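Stop Comparing Grippers by Their Payload

Jun 26, 2021
By Noémie Ouellet

Every gripper comparison I read starts with payload and stroke. I have written a few of those myself, and I think they send people to the wrong tool.

Last year Anjana Mondal and I tried 3 hand-held grippers at Widthorpe, 200 grasps each, on cups, boxes and bottles. The one with the best data sheet came last. It was strong and it opened wide, but after 20 minutes your wrist hurt and your grasps got sloppy. Sloppy grasps make bad recordings, and the recordings were what we wanted.

The winner was the Katcombe, with soft ribbed fingers. It dropped 108 fewer items than the stiff-fingered Lukbridge. Anjana puts that down to the fingers. I would give some of the credit to the handle, and we still argue over it.

Camera placement deserves more space in these reviews too. If the tool's own body fills half of what the camera sees, you need to know that before you buy. 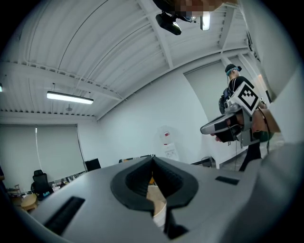
So my advice is to borrow before you order. Use the gripper for a full afternoon, standing up and walking, with the cable attached. Let the person who will hold it every day make the choice. MacPherson sent us a loaner with no fuss, and I expect other suppliers would do the same if asked. We go again in August, with lighter handles and the same cups.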